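Print this article | E-mail this article

We use cookies to improve your visit. By continuing to browse you accept our cookie policy. OK

One table for everything

Thongchai Wannasri has run the shared workshop at Resescombe for 8 years, and most of what he has to say about it concerns the tables.

"People come in asking about the big equipment," he said. "Then they spend the whole afternoon at a table. So the table has to be right."

He prefers pale wood. Dark tops hide screws and spilled glue, he said, and a painted top chips at the corners within a year. The ones he uses now were ordered in November from Rojanasak, a small joinery, at 434 dollars each. He wipes them down at closing and sands them when they need it.

Small supplies stay out where people work. He used to keep them in a locked closet and gave that up after 26 members signed a note asking him to.

"If you have to ask for a key, you don't clean up the drip," he said. "You leave it."
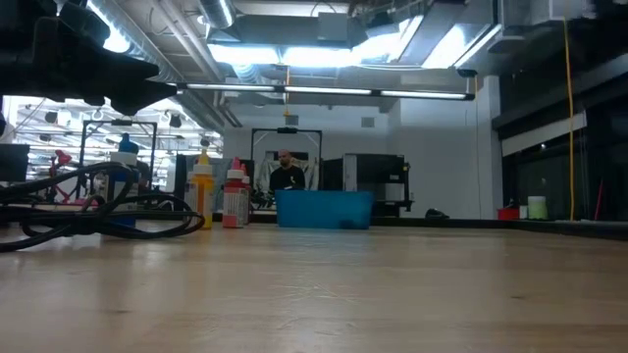 Squeeze bottles are his choice for anything that pours. He likes caps in different colors, so a person can reach for the right one without reading. Labels help too, but they wear off.

Shallow bins are the other thing he insists on. "A deep bin is a trash can," Wannasri said. "With low sides you see what you own."

Cables he has not solved. He has tried hooks and ties, and they end up back on the tabletop. "I bought 50 ties. I don't know where they are."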